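MULLHAM, 10th March. Families kept apart by the old residence rules between Stilel and Kotian can now apply to live together, after the two governments signed their long-awaited reunion agreement in Mullham this morning.

It is wonderful news for the border towns, where people have campaigned for this through three changes of government. The agreement covers husbands, wives, children under 18 and, after a late change pushed through by the Stilel side, grandparents too!

Applications will be free, and officials must answer each one within 30 days. Anyone turned down has the right to a hearing before a judge, with a lawyer paid for by the state. 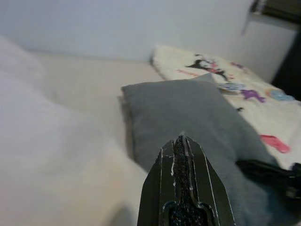
A grey pillow on a bed.

The rights group Cladance, which has helped 300 families with their papers, called the signing "the best morning we have had in this office". It says 2,000 people could benefit in the first year alone, many of them children who have only known one parent through phone calls and short visits.

Both parliaments still have to approve the text. Kotian votes first, later in March, and the agreement takes effect 72 hours after the second vote. Forms are already available at town halls on both sides of the border.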